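Plesico Modular Buildings: Installation Records
README for the data release of Aug 23, 2021
Maintained by Mitra Parsa

Overview

This folder holds records of modular building installations handled through the Nurville yard. It covers field offices, guard booths, classroom units and crew sleeping quarters. Each record follows one building from signed order to handover, with the site conditions, the floor load rating, the foundation type and the dates for each stage of work.

The data was put together from delivery tickets, crew logs and permit files. It is meant for people who plan schedules or compare site costs. It is not a price list, and the cost fields should not be used to quote a new job.

What is in the folder

There are 4 files. All are comma-separated text with a header row.

buildings.csv: one row per building, with size, use, number of sections and floor rating
sites.csv: one row per site, with soil notes, access width and utility distance
stages.csv: one row per stage of work, linked to a building
changes.csv: change orders, with the reason code and the cost difference

The key that joins them is building_id. It starts with a yard letter, N for Nurville or D for Dimeck, followed by a number. Numbers were never reused, so gaps are normal and mean that an order was canceled.

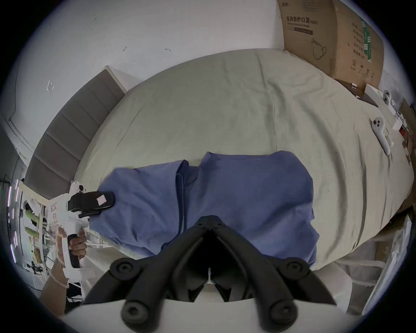 A building made of several sections still has one building_id. The section serial numbers are in the section_list field, separated by semicolons. If you split that field, watch for trailing spaces in the Dimeck rows.

Main fields

floor_load: rated live load in pounds per square foot, taken from the maker's plate
foundation: pier, slab, runner or unknown
steps_ramps: whether steps and ramps came with the building or were built on site
area_sqft: outside dimensions multiplied out, with decks and ramps left out
notice_date: the day the crew was told to proceed
handover_date: the day the customer signed the checklist

Dates in the files are in year-month-day order. Blank means the paper record had no date. We did not fill in blanks from memory, even where a crew lead was fairly sure. 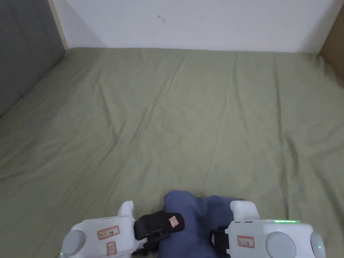 How the records were made

Paper tickets were typed in by two people working separately. Where the two entries did not match, the scanned ticket was checked and the correct value kept. If the ticket could not be read, the field was left blank and the word "illegible" was put in the notes column.

Golestani, the foundation contractor on most of the Dimeck jobs, sent its own pier logs. Those were matched by site address and then by section serial number. Golestani records pier spacing in inches and our crews used feet, so everything was changed to feet before it went into sites.csv.

Crew sleeping quarters are coded as use type "lodging". The furniture that went into them is not tracked. Earlier copies of buildings.csv had a column called furnished, but yards filled it in by different rules and it was dropped. 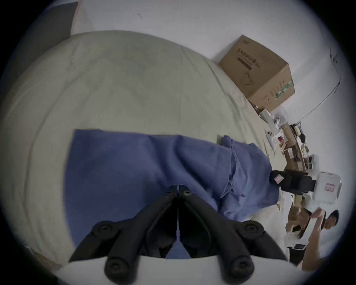
Customer names have been removed. Street addresses are cut down to the county. The site_note field was read through by hand and any phone numbers or gate codes were taken out.

Known problems

Buildings under 900 square feet are thin in the Dimeck rows. That yard kept small orders in a separate binder, and only part of it was found.

Weather delays are not coded the same way in both yards. Nurville logged a delay for any day the crane could not work. Dimeck logged one only if the whole crew was sent home. Do not compare the weather_days column across yards.
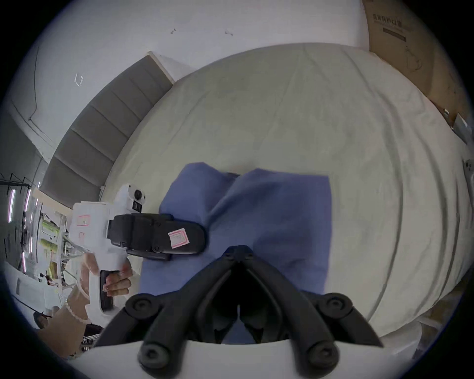 Relocated buildings show up twice in stages.csv, once for each site. Use the move_number field to tell them apart. The floor rating is copied from the first move and was not checked again at the second.

Corrections

Send corrections to Mitra Parsa at the Nurville office with the building_id, the field name and a copy of the ticket. Fixes go into the next release and are listed in the change log at the top of each file.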